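Home | Tickets | Guest Rooms | Laundry | Log out
Category: Rooms > Bathroom > Small appliances
Last updated May 13, 2021

Ticket 3230 - hair dryer cuts out, room 211
Property: Pindwood
Opened by: Ingvild Nygård, front desk
Assigned: Imre Kerekes
Priority: 2
Status: waiting on part

Ingvild Nygård
Guest in 211 says dryer dies after a few minutes. Comes back if left alone, then dies again. She borrowed the desk one for tonight. Wants it sorted before she checks out, has a wedding thing. Can someone look today pls. Cream Pleltent, not one of the old wall ones.

Imre Kerekes
Went up. Ran it on high at the mirror outlet, quit after almost 2 minutes. No smell, no sparks. Outlet is fine - shaver and my phone charger both ok in it, test button trips and resets like it should. So its the dryer or the cord.

Took it down to the workroom.

Imre Kerekes
Bench notes:
- back grille packed with lint. Gray felt basically. Pulled it off with tweezers and an old toothbrush.
- cool setting, grille still dirty: ran fine, no cutout
- high, grille dirty: cut out again
- high, grille clean: ran a good while longer, then cut out when I moved the handle

So two things going on. Lint was making it overheat and the thermal cutoff was doing its job. But the second cutout was instant and came back when I bent the cord the other way. Bad spot right where cord goes into handle.

Réka Lengyel
Is this the same as the Gusedow ones in February? We had three of those go and all of them were cord. Housekeeping wraps the cord tight round the handle becuase it looks neat on the counter.

Imre Kerekes
Different brand, same story I think. Cord has a set to it now, stays curled even when you hang it. Did not open the handle, screws are the odd three-sided type and my bit set is at the other building.

Emese Bíró
Housekeeping here. We wrap them because the room card says "cord wound, dryer on counter right of basin". Printed card, not our idea. Happy to change it, just tell us to what. Also who cleans the grilles? Not on our list and never has been.

Imre Kerekes
Nobody, apparently. Should be once a month, takes a minute. Unplug, let it cool, dry brush, pinch off whats left. No water, no spray.

For storage: fold cord back and forth in loose loops, velcro tie, lay it next to the dryer. Nothing wound on the handle. Leave the first few inches out of the handle straight.

Réka Lengyel
"Wound" means cord going round the handle. Folded and tied is fine.
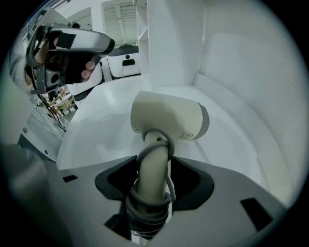 Cream dryer, gray cord coiled on the handle. Heaviest bunch is at the bottom - please stop doing this.

Emese Bíró
OK got it. Will tell the morning crew. Do we have velcro ties or do I order?

Réka Lengyel
Order. Put it on the Major account, get the pack of 400, the TV cables need them too. I'll redo the card wording.

Ingvild Nygård
Guest asking again. What do I tell her?

Imre Kerekes
Tell her keep the desk one till checkout, hers is out of service. Tagged it DO NOT USE, its on the shelf by the workroom door. Please nobody put it back in a room just because it turns on.

Nasrin Kermani
Purchasing. Replacement cord set for the Pleltent is orderable but slow. Whole new dryer isnt much more. Which do you want?

Imre Kerekes
Cord set if it comes with the strain relief, new dryer if not. Motor sounds fine.

Nasrin Kermani
Checked, strain relief included. Ordered. Leaving this open until it arrives.

Réka Lengyel
Opened seperate ticket for grille cleaning on the rest of the second floor. Imre can you do the first few with Emese so they see how.

Imre Kerekes
Yes, after lunch tomorrow.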